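Planner update: per-arm grasp queues
21 May 2022

Release 2 of the Dirport planner replaces the shared pick queue on the Costello cell with one queue per arm. Each arm now requests grasp candidates for its own column of bins and locks only the volume over the center tray. Neither waits for the other to clear a bin. 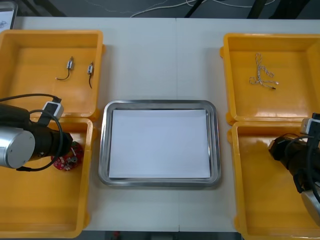 Costello cell: left wrist over the red circuit board, right wrist over the lower-right bin.

Perception still runs per bin. Rigid parts get a pose fit. Wire is handled separately: the Bimholm segmenter returns a centerline, and the planner samples grasps along it, dropping any within 21 mm of a terminal. The candidate cap is 2,000 per request, configurable in cell.yaml.
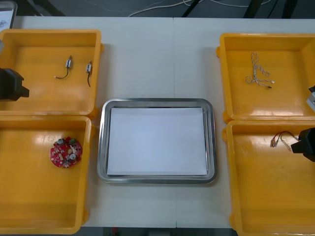

Right gripper beside the wire harness; left gripper in the motor bin.

Known issue: twisted strands are sometimes returned as a single centerline. Tracked as ticket 835, fix planned for July. Sites on the Ista driver should update it before the planner. Questions to Treasa Nic Giolla.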